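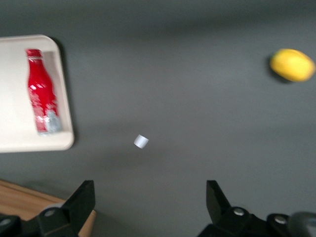

奶白色浅托盘里横放瓶子，如何防止滚动和刮花

Efe Nwankwo 发表于 2020年7月27日

桌面是深灰色哑光台面，上面放一个圆角长方形托盘，奶白色，四周有凸起的边。托盘买的是 Haltska，底面平整，没有纹路。平时把一支红色的收腰瓶放倒在托盘里，瓶口朝里，瓶身靠右侧内壁。小零件（白色的短圆柱，尺寸很小）直接放在桌面上。

目前的情况如下：
瓶子没有靠到内壁时，碰一下托盘就会滚，撞到边上有响声。
瓶身印刷面与托盘底长期接触，担心白色印字磨掉。
托盘底部已有两道淡红色擦痕，湿布擦不掉。
小圆柱放在台面上容易滚走，放进托盘又会跑到瓶子底下。

瓶子直立放不进上方的层板，净高不够，只能横放。不想换托盘。请问有没有不用胶的固定办法，擦痕能不能去掉？

3 人关注　2 个回答

Yen-ting Mak

分开处理。

一、滚动。收腰瓶横放时，与平面的接触位置只有肩部和下段瓶身两处，中间是悬空的，摩擦力小，而且两处直径往往不同，滚动时会走弧线，所以瓶子经常斜着停。解决办法是限位，垫整张软垫效果有限。剪两条硅胶垫，宽 4 毫米左右的窄条不够，建议做到 32 毫米长、10 毫米宽，厚度 2 毫米，分别放在肩部和下段的外侧，与托盘内壁平行。瓶子夹在内壁和垫条之间，就不会动了。硅胶在光滑底面上自身有附着力，不需要胶，脏了用清水冲，晾干后恢复。

垫条与内壁的距离要实测。把瓶子贴住内壁，在外侧最低接触点再往外让出几毫米作为起点，太近会把瓶子顶起来，太远仍有间隙。先用纸条试位置，确定后再剪硅胶。

二、磨损。印字面朝上放，接触面留给没有图案的部分。如果整圈都有印刷，就在肩部位置垫一层薄绒布。不要用报纸，油墨会转移到浅色托盘上。

三、擦痕。先判断是托盘被刮伤还是瓶身颜色转移过去。用指甲横向划过，没有凹陷感就是颜色转移。塑料件可以用湿的三聚氰胺海绵轻擦，单方向，不要打圈，也不要加压。擦完该处光泽会略有变化，先在托盘背面试。搪瓷或者涂漆金属不建议用这种海绵，改用小苏打调成糊，敷十分钟后擦掉。有凹陷感的不用处理，越擦越明显。

四、小圆柱。竖起来放，或者单独用一个小碟装，不要和瓶子混放。

补充：如果瓶子是铝的，夹紧时不要用硬物顶中段，壁薄，容易压出坑。玻璃瓶没有这个问题，但要避免和其他玻璃件接触。

Kwan

一楼说的垫条我试过，可以用。懒得剪的话，把毛巾卷成一条塞在旁边也行，缺点是积灰。

另外托盘底下也要防滑，哑光台面不一定不滑，我那张台面就会跑。四个角各贴一个透明脚垫即可。

Efe Nwankwo 回复 Yen-ting Mak

指甲划过没有凹陷。托盘是塑料的。背面试过海绵，光泽变化可以接受，两道擦痕去掉一道，另一道变浅。硅胶垫还没买，先用纸条定了位置，垫条到内壁的距离量出来是 36 毫米。小圆柱改成竖放。

Yen-ting Mak 回复 Efe Nwankwo

剩下那道不要再擦了。剪垫条时，下段那一条的位置单独量，不要照搬肩部的尺寸。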